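Joddale 3 Portable Broadband Seismometer

Broro Geophysical > Instruments > Field stations > Joddale 3

In stock, 18 units. Page updated May 9, 2025

Three-component broadband sensor and digitizer in one sealed can. Made for temporary arrays, aftershock work, volcano monitoring, rift and margin studies. Bury it, level it, walk away. Same sensor core as the old Joddale 2, new electronics, new lid (the old lid leaked at the connector, we know, thanks to all who wrote in).

What you get over the Joddale 2

Lower self-noise at long periods. Wider tilt range, so a hole dug in a hurry is fine. Masses lock by themselves when the power drops, no more hex key. GPS antenna is now a separate puck on a cable – put it up a tree, on a rock, whatever has sky. Clock drifts very little if the antenna gets chewed. Foxes, mostly.

Digitizer is 24-bit, three channels, with a spare low-rate channel for temperature or a barometer. Writes miniSEED straight to two cards at once. Pull one, leave the other running. Sample rates up to 200 per second, set in the Clirance software or from the buttons under the cap if you left the laptop in the truck.

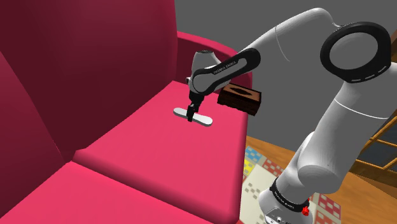 Power is 12 volts nominal, takes anything from 9 to 18. A small solar panel and one car-type battery will carry a station through most of the year at middle latitudes. For a high-latitude winter call us first, you will want the bigger battery box and lithium cells. The standard box is not insulated. The winter one is.

Installing

Dig to firm ground. Paving slab or a bed of dry sand at the bottom, either works. Point the north mark north, true not magnetic, and write down which one you used anyway. Level with the bubble, then let the motors do the rest. Wait for the green light. Backfill by hand, tamp gently, keep stones off teh can. Let it settle overnight before you trust the long periods.

Pier or vault installs: use the three-foot baseplate, part listed below. Do not glue it down.

Specs, short version

Components: vertical, north, east
Response: 120 seconds to 100 Hz
Dynamic range: better than 138 dB
Tilt range: 4 degrees, self-leveling
Storage: two cards, 64 GB each
Weight: 4.6 kg without cable
Housing: stainless steel, sealed
Operating temperature: -40 to 60 C

Full response files ship on the card with every unit. Keep a copy, we can resend but it takes a day or so and you allways need it at midnight.

Prices (US dollars, shipping extra)

Joddale 3, sensor and digitizer: 3,129
Shirazi battery box, winter version: 455
Baseplate, three-foot: 62
GPS puck and cable: included
Spare cable, 5 m: ask

School and university orders of ten or more, ask for the array price. Rentals too, minimum one month, deposit needed. We still have rental units free from March but they go early when field season is getting planned.

Calibration and repair

Each unit is run next to our reference sensor for a full week before it goes out. You get the plot. Send it back every three years, or sooner if it was dropped. Tell us if it was dropped. Repairs normally leave here in two weeks, longer if the masses need re-hanging.

Firmware: if your unit was bought before March, update before deploying. Fixes a leap second bug and the card-full light. Needs the current Clirance, older ones won't see the new digitizer.

Questions on orders, rentals or odd-looking data: Manju Rawat, instruments desk. Put the serial number in the subject line and attach an hour of raw data if it's a noise problem – screenshots don't help much.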